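This site uses cookies to remember your preferences. By continuing to browse you accept their use. Accept | Manage settings

Packing the Travelling Kits: Gallery

The Trondine Household Collection lends everyday objects to schools, day centres and libraries in the Pravholm district. Each kit is packed by hand on the long tables of the study room and checked against a printed list before it leaves the building. The present series comprises 24 kits and 272 objects, of which 13 kits are reserved for the November loans.

This gallery is devoted to the objects themselves. Visitors are welcome to use the pictures for teaching, provided that the Collection is credited. Borrowers are reminded that the loan period is eight weeks and that all items should be returned in the bag or box in which they were received.

Page last revised: May 28, 2021

Gallery One: Plain Forms

Objects in this group were selected for their shape and are lent without labels, so that pupils may discuss their use before consulting the handbook. 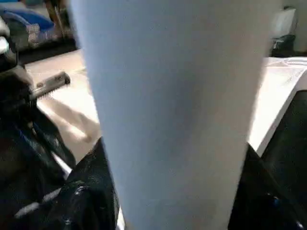
Tall pale blue-grey cylinder, smooth and matt, narrowing gently towards the foot. To the left, a silver piece with a row of fine teeth.

Gallery Two: Forthcoming

Pictures of the Buvine table linen will be added once cataloguing is complete. Enquiries about loans may be made at the Collection's reception desk during opening hours.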